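Potlow swimming pool to stay shut until November

Potlow's only public pool will not reopen this month as planned after engineers found more damage under the changing rooms, the council said on Wednesday.

The pool in Grirnar Road closed in spring for what was meant to be a short job on the boiler. Now looks like November at the earliest. Possibly later if parts are slow.

Workers lifting tiles in the women's changing room found a cracked drain and wet ground beneath it. The crack runs under the wall and towards the small pool. No sign of any harm to the main tank, a council spokesman said, but the floor has to come up before anyone can be sure.

Members have been told by email. The message went out shortly before 5pm and several people said they heard it first from the noticeboard at the library instead.

The pool has 1,560 members on monthly passes. Payments were stopped when the doors closed and will not restart until the building is open again, the council said. Anyone who paid for a full year up front can ask for the lost months back or have them added on the end. Forms are at the library desk and the town hall. Not online yet – "soon", according to the website.

School swimming is the bigger headache. Three primary schools used the pool every week in term time and have been going by coach to Pliltar instead, a trip of 40 minutes each way on a good day. Parents at one school say children are getting less than half an hour in the water. The council is paying for the coaches until the end of term and has not said what happens after that.

The swimming club has had it no easier. About 300 children and teenagers train with the club, and evening lanes at Pliltar are already taken most nights. Some of the older ones now swim at six in the morning. Others have given up for the time being, the club said in a short statement, and it is worried they wont come back. The autumn gala is off. A smaller one may be held in the new year, at Pliltar, if a Saturday can be found.

The work is being done by Tavares, the building firm that refitted the sports hall next door. The firm said its team had done the boiler and the new pipes on time and the drain was not part of the first job. A second contract was signed last week. The council would not give the price, saying talks with its insurers were still going on, but said it would be made public at the next full meeting.

Opposition members want to know why the drains were not checked before the work started. A camera survey was offered two years ago and turned down to save money, they say. The council says the survey covered the car park and the outside drains only, and would not of found the crack.

There is some better news for users of the building. The café and the gym upstairs, which have their own entrance, will open again on Wednesday with shorter hours, 8am to 6pm. Gym members can use the toilets on the first floor. No showers for now. The lift is working. The ramp at the back is blocked by a skip and wheelchair users are asked to ring first so that the side door can be unlocked. 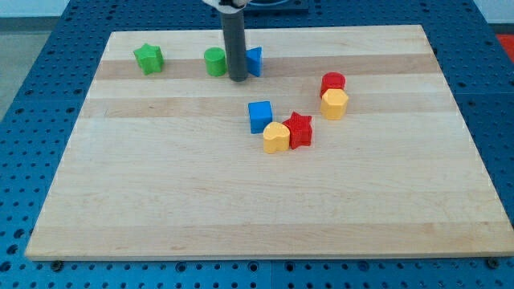
A petition asking for a fixed opening date had 1,911 names by Tuesday night. It also asks for a free bus to Pliltar at weekends for pensioners and families without a car. It will be handed in at the town hall before the next meeting. The council has to debate any petition with more than a thousand names, though it does not have to agree to anything in it.

Older swimmers have felt the closure most, according to the group behind the petition. The weekday morning session was well used and for many it was the one bit of exercise their doctor was happy with. The group has set up a walking meet-up in the park in its place – 10am, main gates, all welcome, bring a coat.

The council said it was sorry for the delay and knew how much the pool meant to the town. It will put up a weekly update in the window and on its website. The first is due on Friday.

Lost property from the lockers is being kept at the town hall until the end of the month. Ask at reception, and bring your locker key if you still have it.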